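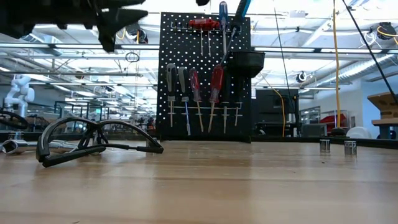 Slide 4: Dropped tools, Bostwood cell

Task: take a screwdriver off the rail, place it on the table, return it. 337 cycles logged in April, 20 drops. All 20 on the return.

Fault was in the grip check. The controller read finger position only. A handle held near its end gives the same reading as one held at the centre, so the check passed and the arm moved off at full speed.

Pause here. Ask who has position-only checks on site.

The red and dark handles behaved differently. Yhon Huanca traced that to the depth camera — translucent plastic returned a grasp point too low. Don't go into optics unless asked.

Safety side: one driver landed outside the marked zone. No injury. Simone Rangel stopped the cell and we left it locked out until the review was done.

Changes made:
- motor current added to the grip check
- return speed cut to 69 mm/s
- glasses required at the table, arm powered or not

Still open: the T-handle. Its grip is horizontal and the new check hasn't been tuned for it.

Next: Dalva Guerra on lockout.

Contact: Vanderleia Toledo, Trivum | Back to top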